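# The rulebook on the windowsill

Friday afternoon I finally sat down and rewrote our suturing rules, the ones for the robot bench, and I've been wanting to write about it here ever since, so pour yourself something and bear with me.

When I first came to the lab at Clotonthorpe, the rules lived in a green binder on the windowsill. Gerardo Bianchini had put it together over several winters, and I say this with real love for the man, it was a wonderful and terrible thing. There were pages about how to log in. There was a page about lunch. Somewhere past the middle you'd find the one line you needed, which was what to do if the needle slipped out of the jaws while the arm was moving (answer: stop both arms, leave the thread alone, find the needle with your eyes before you touch a single thing). I learned that line from Nives Testa, who called it across the room to me on my second day. I didn't find it in the binder until months later!

So the new version is short. It covers three stretches of the work: before the first stitch, during, and after. I'll share some of it, as a few of you wrote to ask what we do, and I'd love to hear how it's done elsewhere.

## Before

Check the emergency stop every session, even if you checked it that morning, even if the person before you swears they did. Press it and see the arms go slack or hold, whichever yours are set up to do, and write down which one you saw. We had a small misunderstanding at our Plotham bench last December where two people had two different ideas of what the button did. No harm came of it, but it made for a very quiet coffee break.

Count your needles out. We write the number on the sheet and initial it. Gerardo wanted two sets of initials and I argued for one, and Gerardo won, and I've come round to his side.

Then cut your thread to the same length each time. I used to be loose about this (I sew at home, and I'm used to just pulling off what looks right), but a long tail changes everything about how the arms have to travel, and if you're comparing one run with another you want that settled beforehand.

## During

One person drives, one person watches, and the watcher is allowed to say "stop" without giving a reason. Nives wrote that one and I haven't changed a word. She trained on the old Martinelli setup, where the watcher was also answering the phone, and she has Opinions.

The watcher has more to keep track of than you'd think. Both tips, naturally, and how near they are to the tissue, and whether the driver is pulling straight up on a stitch when they ought to be pulling across. But most of all the thread. I can't say this enough to new people. Your eye wants to go to the shiny instruments, and meanwhile the slack is making its own plans. So we have a thread rule, and it's the longest one on the sheet: know where your loops are before you move either arm, and keep the idle tip out of them.

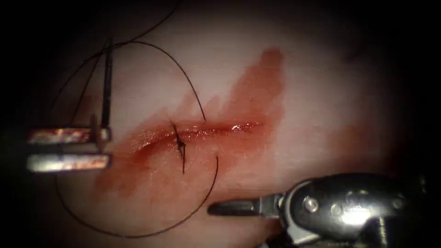
I went back and forth on whether to put a number in there, some maximum amount of slack. We tried it for 7 sessions and it made everyone miserable, so the rule says "know where it is" and trusts people. Maybe that's soft of me. Gerardo thinks so, and he's told me twice.

The other thing we added is a pause after the first knot. Hands off the controls, both people look at it, and either one can ask for it to be done over. A poor first stitch throws off all the ones that come after it, and it's a lot kinder to redo one than five.

## After

Needles back in the count, sheet signed, pad into the proper bin, instruments wiped and looked over under the lamp. Anything odd goes in the log, including the things you're a bit embarrassed about. We keep ours in Clirnoder, which is clunky, but it lets you search, and that puts it miles ahead of the binder.

The whole sheet now fits on two sides of paper. Nives has already found a typo. The binder is still on the windowsill, by the way, holding up a spider plant, and I couldn't bring myself to throw out the page about lunch.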